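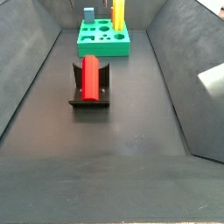 *A red half-cylinder in its cradle, a green shape sorter behind it. The state of the art, or at least the state of my Wednesday.*

I have a sink full of dishes and a dryer I have been avoiding since the weekend, so I keep a close eye on household robots. Every few months a video goes around of some machine folding a towel, and I get my hopes up. Then I go look at what people in the field are working on day to day, and it's a toy for toddlers.

I say that with respect. I spent an evening reading up on peg-and-hole tasks, and I see why they matter. To put a block in a sorter, a machine has to know where the block is, grab it without shoving it somewhere else, turn it the right way, and line it up with a hole that is only slightly bigger than the block. Swap in "plate" and "dish rack" and you have my kitchen. The black cradle is a fair bit of help, though. My plates do not wait for me in holders. They wait under a lasagna pan.

The shop floor is further along, and I think it's because a shop floor will rearrange itself for the machine. A friend's employer, Skendine, put in an arm that loads brackets into a press. It did 673 of them in one shift, and stopped 2 times, both times over a bracket that came in upside down. Somebody walked over and flipped it. They have since built a chute so that no bracket can arrive upside down ever again. I would like a chute for socks.

At home I own exactly one robot, a Zunilo floor vacuum, now in its second year. It does the hallway well. It does the living room well if I first pick up the cables, the shoes, and the bath mat it dragged in there itself. I timed this once. Picking up took me 18 minutes, by which point I could have just vacuumed -- and I have a perfectly good vacuum for that, sulking in the closet.

So, can machines do chores yet? Some of one chore, if you do the other part first. I'd put dishes a good ways off, and fitted sheets somewhere past my retirement. I can't fold those either, so I'm willing to be patient with the robots on that one.

Anyway, the dryer just buzzed again.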